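Ticket 2307 - Folded shirts do not fit drawer dividers
Category: Storage / bedroom drawers
Product: Vorkum drawer insert, three channels
Status: Open, waiting on measurement
Opened: June 8, 2024

Problem
T-shirts folded to the instruction sheet stand too high in the insert. The drawer catches on the top fold when it is pushed in. Thin shirts go in without trouble. Heavier cotton does not, and neither does anything with a thick hem. The insert sits flat on the drawer bottom and the drawer runs freely when empty, so the rails were ruled out first.

Steps tried
1. Folded in half lengthwise, sleeves in, then in thirds. Too high.
2. Same fold, pressed down by hand before placing. Went in, but the stack had risen by the next morning and the drawer caught again.
3. Rolled. Height is fine, but two rolls do not fit side by side in one channel.
4. Switched to the Tilasus fold from the older sheet (long strip first, then quarters). Better, but the result varies from shirt to shirt.

The variation in step 4 seems to come from the first fold. If the strip is uneven, the error is carried into every fold after it and the finished packet ends up as a wedge - thick at one end, thin at the other. The thick end is what hits the drawer frame.

The table is long enough for a shirt to lie sideways at full length, so the strip is made there. An orange-red cotton shirt at the strip stage, partly folded over and not yet smoothed, with a black garment beside it:

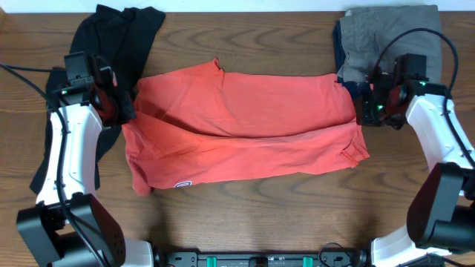
Besent replied that the strip should be flattened before any further folding, working from the middle toward both ends, and that a bunched end should be opened out again and not pressed flat. Besent also asked whether the hem was being folded to the inside or left at the outer end, and whether the shirts had been in the dryer.

Answers: hem has been left at the outer end. Shirts are line dried and usually creased when they reach the table.

Further steps
5. Strip opened, smoothed from the middle, refolded with the hem inside. The packet stands even. Drawer closes with two of the heavier shirts in the channel, catches with a full row.
6. Removed one shirt from the row. Drawer closes.
7. Repeated step 5 with a long-sleeved shirt. Sleeves add too much at the center. Long sleeves moved to the shelf for now.

Related
Ticket 2072 (Rácz dresser, same insert, sweaters) was closed in November with the middle divider taken out. Not tried here, as the socks use that channel.

Still to do
- Measure clearance between the top of the insert and the drawer frame, front and back.
- Check whether the low-profile insert, part 2987, fits this drawer.
- Leave the ticket open until a full row has been in the drawer overnight.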